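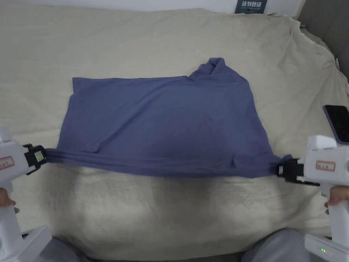

Search tips Go

Folding a T-shirt with a pair of hand-held grippers is the most fun you can have with laundry, and I say that as someone who once pinched a thumb badly enough to lose the nail. The thumb is what this page is about. Grippers close on whatever is between the jaws, and with a soft cotton shirt you don't feel how hard they are closing until the cloth is already stretched. Take the blue shirt on the beige sheet: both lower corners clamped, the bottom band pulled tight, and a little tail of fabric poking out beside the right jaw. I love that tail! If you can see some spare cloth past the jaw, you have a proper bite. If you can't, let go and grab again before you pull.

2 December 2018
By Usha Gounder

My accident happened in October, at the Estthorpe workshop, when we were teaching the Tranari arm to fold. I'd been at it for 90 minutes and was feeling very pleased with myself. A sleeve got caught in the right jaw, and I reached over with my free hand to tug it loose while my other finger was still on the trigger. Snap. The arm was switched off at the wall and had nothing to do with it — that one was all me.

So, the tips, most of them learned afterward.

Put the gripper down before you touch the cloth. Both of them, if both are holding. It feels slow for the first few shirts and then you stop noticing.

Work on something with give. A bed with a plain sheet is lovely because the jaws can dip under a hem without scraping. Smooth the sheet first, though, or you'll pick up a pinch of bedding along with the shirt and drag the whole lot toward you (I still do this).

Turn the collar away from you. Collars and sleeves bunch up into a thick knot, and a thick knot is what jams a jaw. Our Chowdary pads have come off 4 times now, always on a collar.

Lift, then pull. If you pull while the cloth is flat on the bed it grips the sheet, you squeeze harder to make up for it, and that's how you get shiny crush marks on a good cotton tee. A bit of steam and a soft brush took most of mine out.

Stop every 15 minutes and open and close the jaws on nothing. If one side is lazy, look for lint at the hinge. Tweezers are perfect for it, with the battery out.

Kumaresan Shetty looks after the arm itself, and he had his own scare a week after mine. The Reta controller dropped its signal halfway through a fold and the arm kept squeezing, because its setting for a lost signal was "hold." Great if you're carrying a glass, awful if you've got a finger in there. He has changed it to "release" for laundry, and now he tests it each morning by pulling the plug with a rolled towel in the jaws. Please try that with yours! A towel costs nothing and you'll find out in a second which kind of arm you own.

The nail is growing back, by the way, a bit ridged. Next time I'll write up fitted sheets, which need two people and a lot of patience.

2,052 shares
15 comments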